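Setting Up and Maintaining the Staff Snack Table

Brundimano Facilities Services – Workplace Guidance
Revised 3/25/18

This guidance applies to every floor of the Brundimano building on which packaged snacks are kept in a shared work area. It explains how to prepare a stainless steel table, how to place containers on it, and how to use the shelving beside it. It does not apply to the kitchen or to catered events, which are covered by a separate notice.

Before you begin

You will need the following:
Two clean microfiber cloths
Mild dish soap and warm water
A dry towel
The stock list for your floor

Do not use steel wool, scouring powder, or bleach on the tabletop. The tables were supplied by Damgaard with a brushed finish, and scratches made across the grain cannot be polished out on site.

Step 1. Clear and wipe the table

Move all containers to the shelving unit. Dampen the first cloth in soapy water, wring it out well, and wipe along the grain from one end of the table to the other. Rinse the cloth and repeat with plain water. Dry the surface at once with the towel – hard water leaves spots that show under ceiling lights. Wipe the front edge and its underside last.

Step 2. Place the tall cans

Only one or two tall cans should be on the table at a time. Stand each can upright with its lid pressed fully closed. Bags, coats, and backpacks belong on a chair or a hook and should be kept off the tabletop.

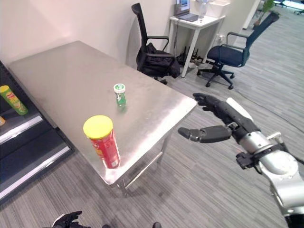
Tall can with a yellow lid near the table corner; reserve stock on the shelving unit at left.

Step 3. Place the small containers

Small containers go toward the middle of the table, where they are less likely to be knocked to the floor. Turn each one so that its label can be read by a person standing at the front edge. Leave a hand's width between containers so that one may be lifted without disturbing the next.

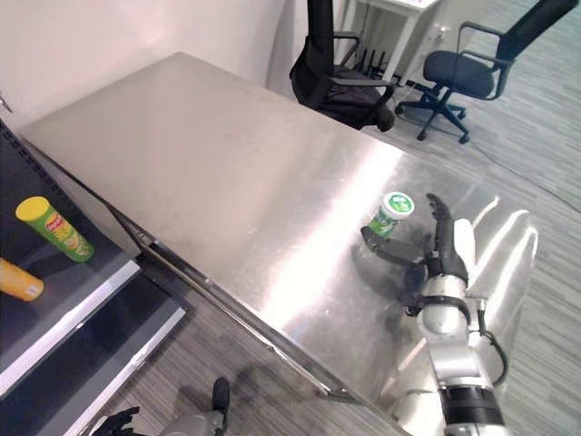

Magdy El Sherbiny wrote to ask whether the small containers could be stacked two high on busy days. They may not. A stack tips easily on smooth steel, and the lids are not made to carry weight.

Step 4. Arrange the shelves

Reserve stock is kept on the shelving unit next to the table. Cans may be laid on their sides if the lids are tight. Place the oldest stock nearest the front and check dates against the stock list. Opened cans should be finished or discarded within 3 days.

Before leaving the area, check that nothing has rolled under the table or against other furniture and equipment.
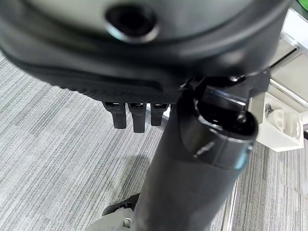
Could the weekly check be moved to the end of the day, Kamran Jalali asked after the August revision, when fewer people are at their desks? Each floor may choose its own hour, provided that the check is completed and the stock list is initialed.

Step 5. Correct tipped containers

A small container that has fallen over should be set upright promptly. If any contents have spilled, remove the container, brush the crumbs into a towel, and repeat Step 1 for that part of the table. Crumbs on the carpet should be vacuumed the same day.
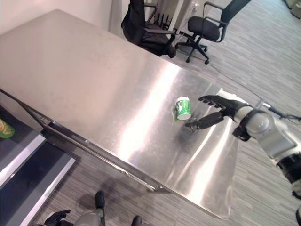 Small green container tipped on the tabletop.

Reporting damage

Dents, loose legs, and sharp edges should be reported to Facilities Services at extension 283. Please give the floor and the position of the table in the room. Do not attempt to tighten or bend any part of the table yourself.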